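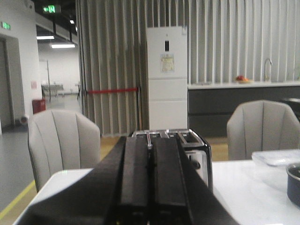
Breakfast Service at Zostach: What the Robot Took Over, and What It Left

The break kitchen at the Zostach plant in Lurmont opens before the first shift and closes after the last. For most of its history it was run by kitchen attendants who made toast, filled lunch containers, washed pots and wiped tables. In October the company handed part of that work to a robot arm supplied by Tikden, an integrator with its engineering office in Cáceres. The arm has a two-finger parallel gripper and a wrist camera, and its list of duties is short. It loads bread into a toaster, lowers the lever, moves the finished slices to a tray and shifts lidded containers from one side of the table to the other.

Toast was chosen as the first task for technical reasons. A slice of bread is light and cheap, and a dropped slice harms nothing. The slots of a toaster are narrow, however, and the arm has to arrive over them with the slice close to vertical. During commissioning, Tikden set a positional tolerance of 3 mm at the slot. Sliced bread from a commercial bakery varies by more than that in height and width, so the software measures every slice before insertion and discards any that will not fit.

Shiny surfaces caused more trouble than the bread. Polished metal reflects the ceiling lights, and the camera can mistake a bright reflection for an edge. The engineers dealt with this by locating the toaster from its outer body first and searching for the slots only inside a fixed region. Clear plastic presented a similar difficulty. A translucent container on a pale table offers little contrast, and early versions of the program closed the fingers slightly to one side of the lid. The current version approaches slowly and checks the resistance at the fingers before lifting.

Cycle time is modest. The arm makes 2 slices at a time and is allowed 50 seconds for handling, not counting the toasting itself. An experienced attendant is much faster. Zostach did not buy the system for speed. Its stated purpose was to cover the early period, when one attendant had to receive deliveries, start the hot food and serve the counter at once, and when the toaster was regularly left unattended.

The effect on the staff has been mixed. No positions were cut, and the agreement signed with the kitchen employees guarantees the present number of hours for 2 years. The content of those hours has changed. Attendants now start the day with a checklist: inspect the fingers for crumbs, confirm the position of the toaster, load the bread rack, clear the table of anything that does not belong there. A pot left too near the working area will halt the program. Several attendants describe this as the hardest habit to learn, as a kitchen table is by custom a place where things are put down for a moment.

Training took 3 sessions. The first covered stopping and restarting the arm, the second cleaning, and the third recovery from faults such as a torn slice or a lid that has come loose. Attendants may clear these faults themselves. Anything involving the joints or the cable goes to the maintenance department, which previously had no regular business in the kitchen and now visits on a fixed schedule.

Cleaning remains the weakest point of the installation. Crumbs collect between the fingers and affect the grip before they are easy to see. The finger pads can be removed and washed, but the body of the gripper can only be wiped. The first cleaning procedure was written for a dry workshop and had to be rewritten with the kitchen staff, who pointed out that it allowed no time for the surfaces to dry before food was handled again.

There is also the question of grading. Under the old job description, an attendant was paid for food preparation and cleaning. Supervising a machine appeared nowhere in it. Zostach has added a supplement for employees who complete the training, and the employee representatives have asked that it be made part of base pay. Talks on that point resume on 25th November.

Interest in the robot among the people who eat there faded quickly. In the opening week, workers from the hall came over to watch it. Most now collect their toast and leave. Complaints have concerned browning, which the arm does not control, and the discarded slices. The kitchen now keeps those for bread crumbs.

Tikden proposes to extend the program to washing fruit and stacking empty containers. Both tasks are harder than toast. Fruit differs in size and firmness – a grip that holds an apple will mark a ripe peach – and stacking calls for a longer reach than the present mounting allows. The company has asked for 100 hours of supervised operation on each before they are added to the morning routine. The attendants have agreed to the stacking trial and have asked to see the cleaning procedure for the fruit before they decide on the other.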